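Class and Work in a Changing Town: Your Questions Answered

Updated Wed 25 May

Ever since we put up the first results of the Pludthorpe household survey, the letters and emails have kept coming, and I've loved reading them (even the cross ones!). I've gathered up the questions that came in most often and tried to answer them the way I would if you'd sat down next to me with a cup of coffee. If yours isn't here, write to us and I'll get to it.

What is the survey, in plain words?

We asked 688 households in Pludthorpe and neighboring Mengal what kind of work they do, what kind of work their parents did, and where they'd place themselves if somebody asked them what class they belonged to. The whole thing took most of May, and a good many of those conversations ran long past the time we'd set aside, which was fine by us.

How do you decide who is "middle class"?

Oh, this one! We don't decide it by income alone. A retired machinist who owns his house outright and a young office worker with a bigger paycheck and a frightening rent bill can look very different on paper and feel very much the same at the end of the month. So we look at work, housing, savings and schooling together, and then we set all of that beside what people told us about themselves.

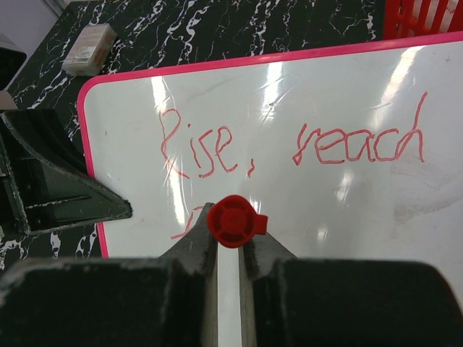 Why did so many people call themselves working class when their jobs sound like office jobs?

I puzzled over this for weeks. My colleague Junaid Sial, who ran the longer interviews, thinks people answer with their whole family in mind. If your mother packed boxes at Gendau and your uncles all drove trucks, you may sit at a desk all day and still feel that "middle class" is a word for other people. Norbert Győri disagrees with him and puts more weight on job security. They've been arguing it out over lunch since the spring, and I go back and forth myself.

Did everyone get the same questions?

Every household got the short form. After that, 200 of them agreed to a longer interview with five extra topics: childcare, debt, commuting, help from relatives, and hopes for the children. Quotes on our pages come from those longer talks, with names left out.

What did parents say about their children's chances?

More hopeful than I'd expected, with a good deal of worry mixed in. Plenty of parents want college for their kids, and plenty of others would be just as glad to see them learn a trade and stay close to home.
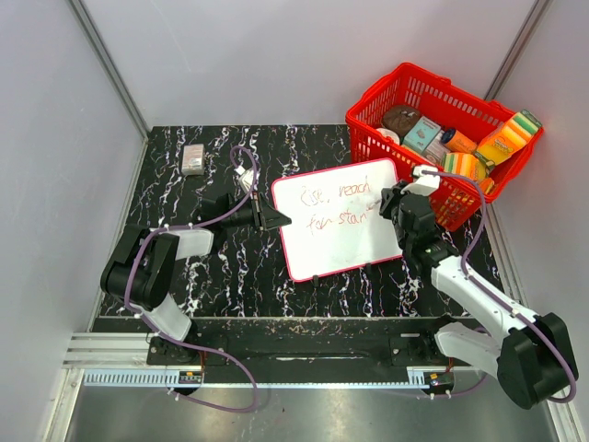 "Rise, reach for star," in red pen on a whiteboard.

Will you be surveying Flatov too?

Yes, we hope so. We'd like to reach 400 households there, and we're still working out how to include the newer apartment blocks, where people move in and out so quickly that our address list goes stale.

Can I see my own household's answers?

You can. Send us the number printed on your letter and we'll mail you a copy. Please don't email your answers back to us with corrections, though; call instead, and one of us will go through them with you.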